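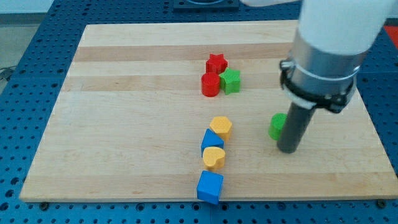 How do you get old wooden shape blocks clean without wrecking the paint? A cloth wrung out in warm water with a drop of dish soap, then a dry towel right after.

I did a whole set this way in August. They came in a shoebox from the thrift store in Grarnstead, 2 dollars for the lot, and they were sticky. I don't soak painted wood. I soaked a block once years ago and the grain came up under the color and stayed rough.

The red ones show dirt the least and fingerprints the most. Stars are slow because of the inside corners – I use a cotton swab there. Cylinders take no time at all. If a block has crayon on it, a little baking soda on the cloth gets most of it off, but go easy or the shine goes with it.

After toweling I leave them out for 90 minutes, turn them over, and leave them again. Mine dried on the kitchen counter by the window, out of direct sun.

One block had a chip on the edge. I sanded it with a scrap of fine paper and left it bare. The shoebox went in the recycling and the blocks are in a cloth bag now. Next up is a puzzle from the same store – it has the same stickiness.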